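Oltetti Bar-Tagebuch · Montag, 7:40

1/ Seit November macht bei uns der Arm die Zitronen. Caldeira heißt das Projekt, den Namen hat die Zentrale ausgesucht.

2/ Früher: wer Frühschicht hat, schneidet. Jetzt: wer Frühschicht hat, räumt den Tisch ein und steht am Pendant. Andere Müdigkeit — mehr Kopf, weniger Handgelenk.

3/ 60 Minuten Einweisung pro Nase. Zu wenig, wenn ihr mcih fragt

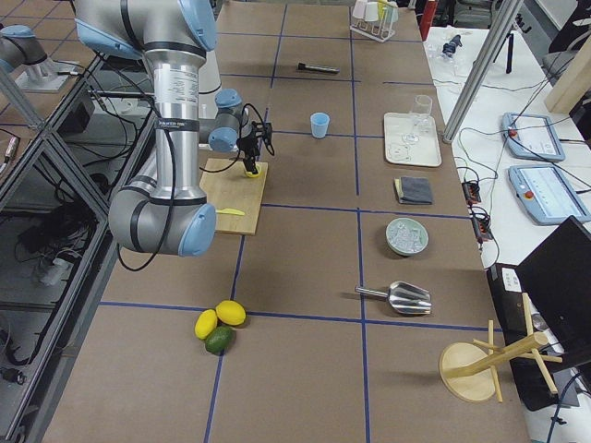 4/ Und wer zahlt die Zulage fürs Bedienen? Steht nirgends. Hab zweimal gefragt, „wird geprüft“.

5/ Stunden sind bisher keine gestrichen. Bisher. Muss los, Schicht fäng an

Kontakt · © Oltetti · Nach oben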